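News > Cumville > Crime and Courts

Three charged after sheds raided across Wirkgate, and a good many tools on their way home

24th March
By the Cumville newsdesk

Three men have been charged with burglary and handling stolen goods after a long run of break-ins at sheds, lock-ups and garden workshops in the Wirkgate end of Cumville, and police say that 51 stolen items, most of them hand tools and garden machinery, have been recovered from a rented unit on the old Kaijage yard.

The men, who are all from outside the town, appeared briefly before magistrates and spoke only to confirm their names, ages and addresses. No pleas were entered. Two were kept in custody and the third was given bail on condition that he stays away from Wirkgate, lives and sleeps at his mother's address and reports to a police station each morning. The case has been sent up to the crown court, where a trial, if there is to be one, is not expected before August.

For people in the terraces behind Wirkgate it has been a wearying winter. The first break-ins were reported shortly before Christmas, when a row of sheds backing on to the railway path was gone through in one night, and they carried on in fits and starts right through the cold weather. Police now believe that 25 separate burglaries may be linked, although the men have so far been charged with only eight of them, and officers were careful to say outside court that the rest are still being looked into and that it would be wrong to assume anything about who was behind them.

What went missing will be familiar to anyone who keeps a shed. There were hedge trimmers and strimmers, cordless drills, a very heavy bench vice that must have taken some carrying, socket sets, a pressure washer, fishing rods, a child's scooter, and in one case a whole cabinet of wood chisels that had been passed down through a family of joiners. The owner of the chisels told us over the garden wall that he had long since given up asking after them and had gone as far as buying a cheap set from the market, which he has not been able to bring himself to sharpen.

Another resident, whose back gate opens on to the path, said she had slept badly for weeks after finding her shed door hanging by one hinge. It was less the lawnmower that upset her, she said, than the thought of somebody standing down there in the dark among her seed trays while she was watching the television. She has been round to see nearly all of her neighbours since, including a few she had only ever nodded to, and she reckons that if there is one good thing to come of it, it is that she now knows which of them has a decent kettle.

How the arrests came about

Police were led to the Kaijage yard by a telephone call from a woman who rents a garage there for her late father's car. She had noticed that the unit opposite was being opened at odd hours, usually well after ten at night, and that whoever was using it had covered the inside of the window with flattened bin bags. She mentioned it first to the firm that looks after the yard, and then, when the same van came back with its lights off, she rang the police and stayed on the line until they arrived.

Officers stopped the van at the mouth of the yard a few minutes later. In court the prosecution said that a generator, two chainsaws and a rolled-up garden hose were found in the back, under a duvet, and that a bolt cutter was in the passenger footwell. The unit was searched the following morning. It had been let by the week, for cash, and the prosecution said the name on the paperwork did not belong to anybody who could be traced at the address given.

The yard itself has been a going concern in one form or another for longer than most people in Cumville can remember. Older readers will know it as the place where Kaijage built and mended farm trailers, and the big sliding doors are still painted in the same dark red, though the trailers are long gone and the buildings were split into small lets some years back. The present managers said in a short statement that they had helped the police in every way asked of them, that they were sorry their premises had been caught up in something so unpleasant, and that anyone wanting to rent a unit will from now on be asked to show proof of who they are and where they live.

Several of the other tenants were keen to tell us that they are an ordinary lot. There is an upholsterer, a man who restores pub signs, a firm that hires out bouncy castles and a couple who roast coffee in very small batches, and all of them have had customers asking awkward questions. The upholsterer said she had been asked three times in a morning whether she was open, with police tape across the entrance and an officer having to walk people to her door. She would like it known that she is, and that she has a waiting list for dining chairs.

Getting things back to their owners

The slow part comes now, and it will need a bit of patience from everybody. A strimmer looks very much like any other strimmer, and only a small share of what was found had been marked in any way. The officer in charge of recovered property told residents at a meeting in the Wirkgate chapel hall that some items can go home fairly soon, once they have been photographed and a statement has been signed, while others will have to be held as evidence until the court has finished with them. There was a groan at that from the back of the hall, and a question about whether the growing season could be put off too, which got a laugh even from the officers.

Cuvesa, the locksmith and hardware shop on the corner of Wirkgate, has offered its upstairs room for people who would rather look through the police photographs in company, with somebody to help them, than do it on a screen at home. The shop has had a busy few months, as you might imagine. Staff there said they had sold out of hasps twice and of shed alarms once, and that they had spent a good deal of time gently talking people out of buying padlocks that were far stronger than the doors they were meant for. A big lock on a rotten frame, they said, only means that you lose the frame as well.

The shop has also been lending out an engraving pen, free of charge, to anybody who leaves a telephone number. It has been out on loan nearly every day since the meeting. One gentleman borrowed it for an afternoon and kept it for a week, having got so carried away that he did the garden forks, the wheelbarrow, the barbecue tongs and the underside of the bird table.

Anybody who thinks that something of theirs might be among the recovered goods is asked to bring whatever they can find. A receipt is best, but police say that old photographs are a great help too, even where the tool is only in the background of a birthday party or a picture of the dog. So are serial numbers, boxes, instruction books and a plain description of any damage or repair. The owner of the bench vice was matched with it on the strength of a dab of blue gloss paint and a handle that had been replaced with a length of broom.

People who had things stolen and did not report it at the time, perhaps thinking it was hardly worth the bother, are being urged to come forward all the same. There will be no telling-off, the officer promised. Some of the items found in the unit do not match any report at all, and it would be a shame for them to end up at auction when their owners live a few streets away.

Wirkgate residents have meanwhile asked the council to mend the lights along the railway path, several of which have been out since the autumn. The council said that a contractor had been to look, that the fault lies in a stretch of buried cable and that the work has been ordered, although it was not able to give a date. It has agreed to cut back the elder and bramble behind the sheds before the birds start nesting in earnest, so that the path can at least be seen from the bedroom windows.

The woman who made the telephone call has asked not to be made a fuss of. She did accept a bunch of daffodils and a fruit cake that were left outside her garage with a card signed by what looks like most of the terrace, and she has told her neighbours at the yard that she is going to get the car running by the summer and take it out properly, with the windows down, as her father would have wanted.

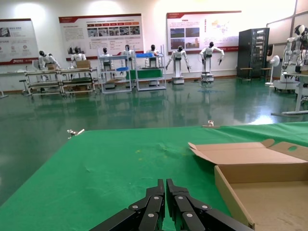 If you think something is yours

Ask at the front counter of Cumville police station, or call in at Cuvesa on Wirkgate and say that you have come about the photographs. Please bring something with your name and address on it. Those who cannot get out easily can ask for an officer to visit at home, and a friend or relative may come along on someone's behalf if they carry a signed note.

Anyone who saw a van on the railway path or near the Kaijage yard late at night over the winter is also asked to get in touch with the police, however small the detail may seem.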